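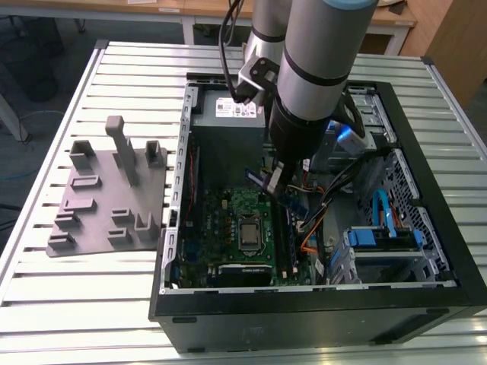 Teleop demos for RAM insertion: how do I stop ruining the last half inch?

Posted by Hiyori Tsuchiya, 29/10/2026

Hi all! I'm trying to teach my arm to put a memory module into a desktop PC (old tower lying on its side, side panel off, slatted table) and I'm driving it remotely with a leader arm, the little Skirnumura one. Getting down into the case is fine. Getting the gripper lined up over the module is fine too, mostly. But the moment I go to push, my hand tenses up and the whole thing drifts sideways, so I wiggle it, and then the wiggle is in the recording. I've got 32 demos so far and I'd say the wiggle is in nearly all of them. The policy I trained has learned to wiggle beautifully. It does not insert anything.

Should I just record more? I was planning on 100. Or should I give up on remote control and grab the arm and guide it by hand? I do have hand guiding on this arm but I've never used it inside anything this cramped, and there are cables all through the drive side that I keep worrying about snagging.

Cameras are one fixed and one on the wrist, if that matters. I also have a gray plastic plate with slotted holders next to the case for staging parts.

Answer from Muammer Saraç (accepted)

Please don't record 68 more wiggles! I did the same thing with connectors and it only got more confident about being wrong.

What fixed it for me was turning the scaling way down for the last bit. Check whether your leader setup has a motion scale setting, and put it on a foot pedal or a spare button. I run full speed until I'm over the slot, then tap down to a quarter, and my shaky hand turns into something almost respectable. If you can lock rotation at the same time, do that too (mine is the same pedal, held down).

Second thing, start a bunch of the demos already above the slot with the module in the gripper. You get to practice the hard part over and over without driving all the way in from the plate each time. I did 24 of those and 16 full ones, and that was a better set than the big pile I had before.

And throw out the bad ones. I know it hurts. Keep the ones where you missed a little and corrected cleanly, those are worth having, but if you're just grinding around hoping it drops in, delete it.

Oh, and unplug the tower, take out any memory you care about and use a dead stick for practice. I cracked a slot in June and was grumpy for a week.

Answer from Vernon Petrenko

hand guiding, 100%. you can feel the slot. you can't feel anything through those leader arms

Comment from Hiyori Tsuchiya

Vernon, don't my hands end up in the camera view though? The fixed one looks right at the case.

Answer from Eun-seong Kang

Yes they do, and the policy will happily use them as a cue. I've gotten around it by guiding by hand once, saving the joint path, then taking my hands away and playing it back while the cameras record. You need to put the module back exactly where it started, so your plate will come in handy. It's slow and kind of dull but the recordings are clean.

Playback is stiff, though. If the case has shifted even a little it will press down in the wrong spot, so set a force limit first and keep a hand near the stop button. I'd try Muammer's scaling trick before any of this, it's a lot less fuss.

Also tie those cables back before you do either one.

Comment from Hiyori Tsuchiya

Found the scale setting, it was two menus deep. Going to wire up a pedal tonight, thank you!!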